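Reading room > Stories > Short fiction
Search stories Type a word Go

December
By Todorova

The Last Ferry to Osturholm

The ferry to Osturholm left at 9 in the evening, and in winter there was only one. My mother had written to me that I should not come. I bought the ticket anyway, a single, and sat downstairs where the heating worked.

I had been away for a long time. In the city I worked for a company called Skudent, which printed timetables, and I was proud that I could tell anybody when any train would leave. But the timetable of Osturholm I had never learned. When I lived there, my father simply looked at the water and said "now", and we went.

There was a woman across from me with a cake box on her knees. She held it with both hands when the boat began to move.

"You are the daughter from the grey house," she said.

I said that I was.

"She has painted it. It is yellow now."

I did not know what to answer. My mother had not written about this. She wrote about the price of coffee and the neighbour's hip, and once, for a whole page, about a hen. I tried to imagine the house yellow, and I could only do it in pieces, first the door and then the wall beside the kitchen window.

The sea was rough after the lighthouse. The lamps swung, and somebody upstairs laughed too loudly, the way people laugh when they are a little afraid. I thought of our kitchen, where my mother would be drying the cups and pretending that it was an evening like the others.

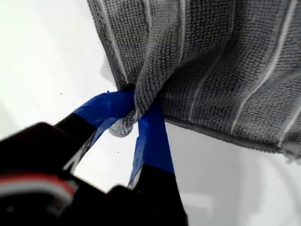
The woman opened the cake box and closed it again. She asked how long I would stay.

"Until Sunday," I said, although I had not decided.

"Then you will be here for the bell."

I had forgotten the bell. Every winter they rang it for the boats that did not come home, and my father's boat was the Zulludico, and he had been the last name on the list for so many years that I had begun to think of the list as finished. As a child I stood in the church with my gloves in my mouth so that I would not make a sound. My mother never cried there. She cried in the spring, when she was planting potatoes, and she said it was the wind.

When we arrived, the harbour was dark except for one lamp. The woman went ahead of me with her box. On the quay a small person in a big coat was standing, and I knew the coat before I knew the person, because it was my father's.

"I wrote that you should not come," said my mother.

"I know. I have read it."

"The road is bad. It is icy behind the school."

"I have good shoes."

She looked at my shoes for a while. Then she took my bag, which was heavy, and she would not give it back to me, and we started to walk up the hill. She told me that the hen had died and that there was a new one, much worse. I asked her why yellow.

"It was cheap," she said. And after some steps, when the lamp was already behind us, "One can see it from the water."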